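Tue 22 April, Stanholm, afternoon session. Clicker is unreliable past the second row, so stay near the desk. Slides are numbered; demos are marked D.

# GOP length, rate control and what the buffer does

## Slide 1: title

Leave up while people sit down. Say what the talk covers: how keyframe spacing and rate control interact in a block-based encoder. Audio is out of scope. Packaging comes up only where segment length forces a keyframe.

## Slide 2: terms

Go quickly; most of the room will have these.

- **I-frame**: coded using data from its own picture only.
- **P-frame**: may predict from earlier decoded frames.
- **B-frame**: may predict from two reference lists, usually one picture before and one after in display order.
- **GOP**: the run of frames from one keyframe up to the next.
- **IDR**: an I-frame after which no frame refers to anything before it. The decoder clears its references here.

Stress the last one. An I-frame that is not an IDR is not always a safe place to cut. In an open GOP, some B-frames that follow the I-frame in the file are displayed before it and still point back into the previous group. Start there and those frames come out damaged or get dropped.

## Slide 3: frame budget

Write the sum on the board.

Target is 6 Mbit/s at 60 frames per second. The average is 100 kbit per frame, or 12.5 kilobytes. No real stream spends it evenly. A keyframe may take many times the average and a B-frame in a still passage may take almost nothing.

Point to make: average bit rate says very little about the peak a network or decoder has to handle. Two files with the same average can behave very differently on the same link.

## Slide 4: rate control modes

| Mode | Held steady | Allowed to vary |
|---|---|---|
| Constant QP | Base quantizer | Size, quality |
| Constant quality | Estimated visual quality | Size |
| Average bit rate | Size over the whole file | Quality, short-term rate |
| Constant bit rate | Rate over a short window | Quality |

Constant QP is a test tool. It removes rate control from the comparison, so use it when measuring a motion search or a filter. Don't recommend it for delivery.

Two-pass average: the first pass collects complexity figures per frame, the second assigns bits from them. Doesn't apply to live work. Live encoders use a lookahead window, and the window adds delay.

Somebody at the January session asked whether constant quality can be capped. Yes. Set a maximum rate and a buffer size along with the quality target. Easy passages follow the quality target, hard ones hit the cap and lose detail.

## Slide 5: the buffer model

Draw the bucket. The decoder buffer fills at the channel rate and is emptied one coded frame at a time.

- Underflow: the frame has not fully arrived when the decoder needs it. Playback stalls or the frame is late.
- Overflow: with a true constant-rate channel, bits arrive with no room left. Encoder adds filler or spends more.

With a 6 Mbit/s maximum rate and a 6 Mbit buffer, the buffer holds one second. Halve the buffer and the startup delay can come down, but large keyframes have less room. Encoder then has to raise the quantizer on exactly the frame that everything else in the group is predicted from.

Pause. Take questions on the bucket before moving on, it's the slide the rest depends on.

## Slide 6: D1, keyframe pulsing

Open Ciltineck, load project `pulse_a`. Same source, same rate, two GOP settings. Play both in Miker side by side with the frame-type overlay on.

The shorter one has a keyframe every 60 frames, so once per second. Watch the flat gray area to the left. It shows a faint beat at each keyframe: fine texture appears or shifts, then settles. Cause is the mismatch between how intra and inter frames quantize the same content.

Fixes, in the order to try them:

1. Lengthen the GOP if the delivery spec permits.
2. Enlarge the buffer.
3. Reduce the quantizer offset between frame types.
4. Add light grain or dither after decode. Last resort.

If the projector hides it, zoom to 200 percent. If it still can't be seen, skip to the difference plot, which is saved on the next slide.

## Slide 7: block size

HEVC allows coding tree units up to 64 by 64 luma samples. H.264 macroblocks are 16 by 16. Large units save signaling bits in smooth areas. Where there is fine detail the encoder splits them, and the split flags cost very little next to the residual.

Dense print with curved edges usually gets split deep. Plain painted surfaces usually don't.
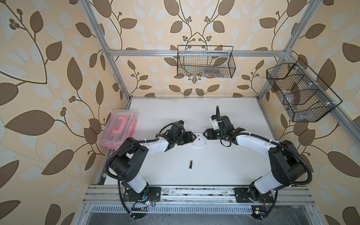 *Slide 7. Leaf-print walls, aluminum crossbar, black wire baskets.*

Leave this up while explaining the split decision. The encoder compares the cost of coding a block whole with the cost of coding its four quarters, where cost is distortion plus lambda times bits. A higher quantizer means a higher lambda, so fewer splits at low rates. Fast presets stop the search early and lose some efficiency in return.

## Slide 8: segments

Adaptive streaming needs each segment to start on a keyframe, and the keyframes have to line up across all renditions. Scene-cut detection run separately on each rendition can put them in different places.

Recommended settings:

- Fixed keyframe interval that divides the segment duration exactly.
- Closed GOP at segment boundaries.
- Scene cuts may still insert an I-frame, but must not reset the interval count.

With a two-second segment and a 60-frame interval at 60 fps, there are two keyframes per segment. The second one isn't needed for switching. It helps seeking and costs bits.

Check fractional rates. At 59.94 fps, 60 frames last 1.001 seconds. Segment durations written as whole seconds will drift against the frame count unless the packager cuts on frames.

## Slide 9: D2, log reading

Samarakoon log, file 11. Scroll to the buffer column. Fullness drops at the fade, recovers, drops again at the cut. The quantizer column rises one frame after the first drop, so the controller is reacting late. Rerun with lookahead enabled and the rise moves ahead of the fade.

Don't read out the numbers. Handout has them.

## Slide 10: questions

Likely ones:

- *Do B-frames add delay?* Yes, through reordering. Turn them off for interactive use.
- *Is intra refresh a substitute for keyframes?* For low-delay links, often. It spreads intra blocks over many frames and smooths the rate. Poor fit for segmented delivery, where a clean start point is required.
- *Does ten-bit help eight-bit sources?* Often a little, mainly with banding, from higher internal precision. Check decoder support first.

Log files and Ciltineck projects are in the session folder. Close Miker before unplugging the display.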